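Apr 6, 2019

I slept badly again and woke up before six with the cough. It is the third week now. The fever is gone since Tuesday, but the cough stays like a guest who does not understand that the dinner is over. Hiyori says I should write down every day how it goes, so I do it, also because the doctor will ask me and I always forget everything when I sit in front of him.

Last night I coughed for perhaps an hour before I could sleep. I tried with two pillows, then with three, and at the end I was almost sitting. In the morning my ribs hurt on the left side. I drank hot water with honey and ate half a piece of toast. No fever: I measured twice, because I don't trust the old thermometer.

The news this week is that it has a name. The clinic on Tikkanen Street called on Thursday and told me that the swab was positive for whooping cough. I made them repeat it. In my head this is an illness of small children in old books, and I am a grown woman with a mortgage. The nurse was very kind. She said that they see adults with it every year, and that many of them go around for a month thinking it is only a cold that is taking its time. She asked when I had my last booster. I had to say that I did not know, and I was a little ashamed.

So I looked for my vaccination book yesterday. I brought it with me when I moved to this country, this I know for certain, but it was not in the blue folder with the other papers. I found it finally inside the dictionary, and the last stamp for this vaccine is from when I was at school. Since then, nothing. I had the flu shot in January at work, and I think I believed that it covered more or less everything. It does not, of course.
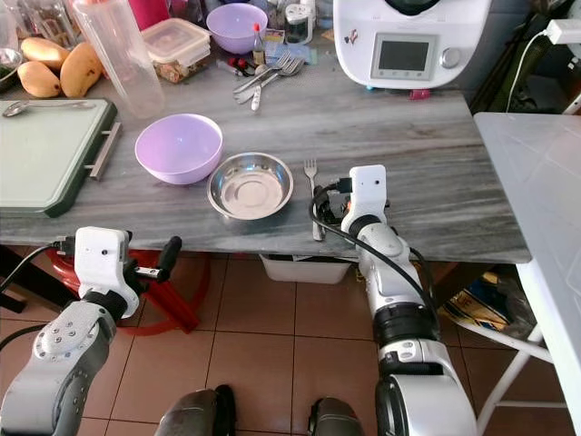 Am I still contagious now? The nurse says that after five full days of the antibiotic I should not pass it on to other people, and today I took the last pill of the fifth day.

It means that from tomorrow I can go out again, at least for a walk and to the bakery. I will stay away from the bus for some more days, only for my own peace. When the cough comes it is so loud that people turn around, and I cannot explain to a whole bus that I have finished my pills.

The antibiotic will not stop the cough, she told me this very clearly. It was started late. For the cough there is mostly patience. I asked about the syrup from the pharmacy, and she said that it will probably not help much with this kind. I have already bought two bottles. They stand next to the bed and I look at them with some anger.

Danang called at lunch. He is worried about the baby, naturally. I held her in my arms the Sunday before I got the fever, and I have thought about this more than about my ribs. Their doctor gave preventive antibiotics to all three of them, and so far none of them has a cough. The baby had her first shot already, but she is too small for the others. His wife got the booster when she was pregnant, and Danang says this also gives the baby some protection in the first months. I did not know that it worked this way. I cried a bit after the call – from relief, I think, and also because I am tired.

He does not blame me. I asked him directly and he said, "You didn't know, and we didn't know either." Still, I would have liked to know.

The health department also sent me a form by e-mail. They want the names of people I spent time with since the cough began. I wrote Hiyori, Danang and his family, my manager, and the two colleagues who share the room with me at Grindine. It felt strange to put the names of my friends on such a list. Hiyori laughed and said she was proud to be in it. She already has her appointment for the booster, on Wednesday, and she will go straight from work.

In the afternoon I slept for two hours without one cough. After that there was a bad one at four o'clock, so strong that I had to hold on to the door, and then two smaller ones. Soup in the evening, a full plate. Weight the same as last week.

To do: call the clinic on Monday about the ribs. Ask when I can get the booster myself, and if it makes sense so soon after the illness. Ask for the letter for my manager. Buy a new thermometer.

It is almost ten now. Three pillows again tonight, and the window open a little.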